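3.2 What people count as lunch

When I started the Arkmont survey, I figured the easy question would be "did you eat lunch today?" I was so wrong! People kept asking me what I meant by lunch. A granola bar in the car? Cold noodles over the sink? We had 1,365 diary entries to code, and 259 of them said something like "just a sandwich," as if a sandwich didn't quite make it (I eat one most days, so I took this a little personally). 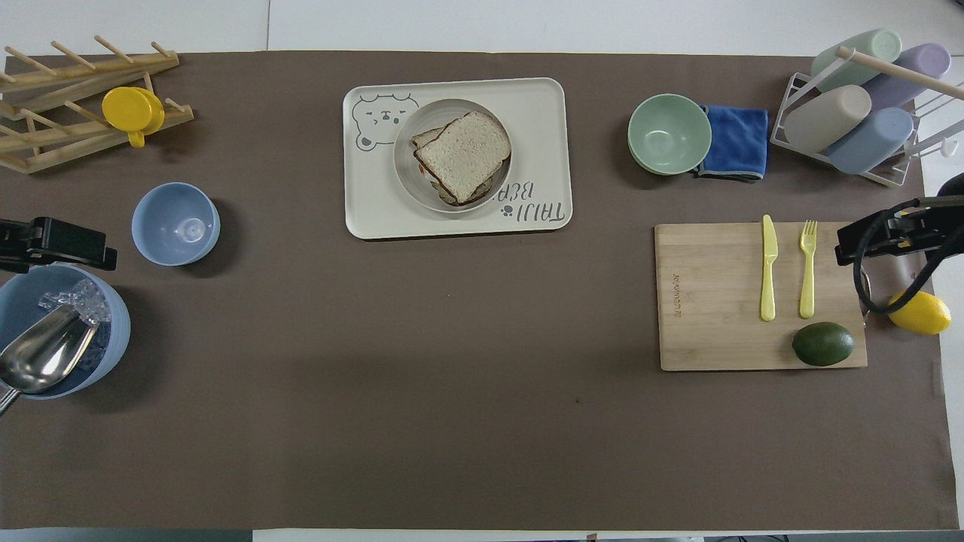
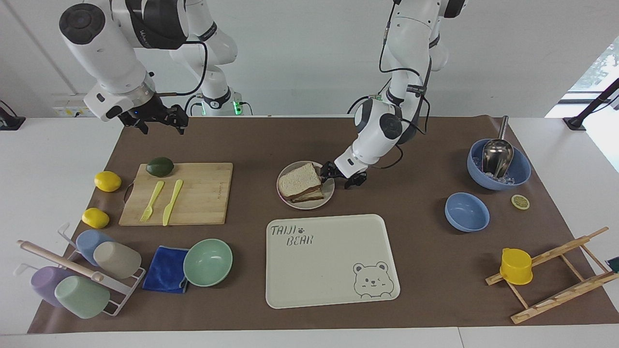
Figure 4. A sandwich on a round plate, with a rectangular tray, on a brown mat.

3.3 The "just" problem

So I went back through the diaries and marked every meal that came with a "just" in front of it. Soup got it a lot, and so did leftovers. Hot food from the Condori cafeteria almost never did, even when the person had left most of it on the plate. My hunch is that "just" has very little to do with how much you eat and a lot to do with whether you sat down with somebody. In the 58 follow-up interviews I asked about this head on, and people told me long, lovely stories about who they used to eat with at the old Kilturance plant before the shifts changed in June.

I should own up to a weak spot here. The diary form was printed with a small box for lunch and a big one for dinner, and I think a small box nudges you toward a small answer. We gave 16 people a second form with equal boxes, and their lunch entries got wordier right away – one woman filled the margin too, all about pickles. That's too few people to hang a claim on, so I've kept those forms out of the main table.

3.4 Coding the entries

We used the Grirkar meal codes with one change. The original list has a single code for "snack or light meal," and I split it in two, going by the word the person wrote down. If they called it lunch, I coded it as lunch, granola bars included.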